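Ticket 586: Label printer prints blank labels after every long pause
Product: Ulimar desk printer
Site: Hestgate, packing office
Status: Open, waiting for customer 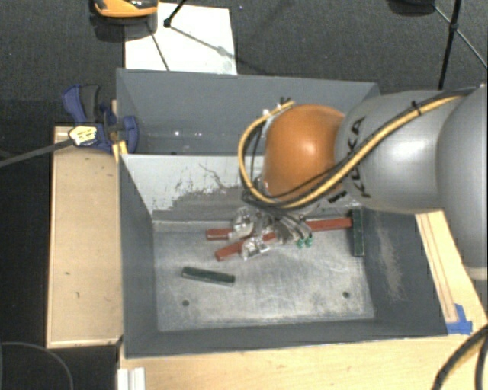 Hestgate support desk: Thank you for the report. Please tell us which label roll you are using, and if the blank labels come also when you print from the front panel and not from the computer.

Reply from customer
Good morning. The roll is Bundgaard, the white paper one, 48 mm wide. We use the same roll for two years without a problem. I made the test from the front panel as you asked. After a pause of 16 minutes the first label was blank and the second was good. After a short pause both labels were good. So I think the computer is not guilty, but I am not a technician.

I forgot to write in the first message that the problem began in June, after we changed the driver to the newer one. Before this we had the Brondetti driver, which came with our shipping program.

Hestgate support desk: Please open the printer settings, go to Power, and write here what value stands next to Sleep. Then set it to Off and print in the normal way for one morning. Please do not change the driver yet, we would like to change one thing at a time.

Reply from customer
The value was 15 minutes. I set it to Off at 8:20 and we printed until lunch. In total 33 labels and no blank one, also after the coffee break, when the printer was standing still for a long time.

In the afternoon I put Sleep back to 15 to be sure. The blank label came back at the first print after the pause. Now it is Off again.

I have two more questions. First, is it harmful for the print head if the printer never sleeps? We switch it off in the evening with the button on the back. Second, the grey light on the panel is now always on and my colleagues ask me if this is an error.

Hestgate support desk: The light only shows that the printer is ready. Leaving Sleep off does no harm to the head if you turn the printer off overnight. We believe the new driver sends the first label before the printer has finished waking up. Could you send us the driver version? It is written on the About tab.

Reply from customer
I am sorry, I cannot find the About tab. In my window there are only General, Ports, Power and Stocks. Maybe it has another name in our language setting? I will change the colour theme and the language back to English tomorrow and look again.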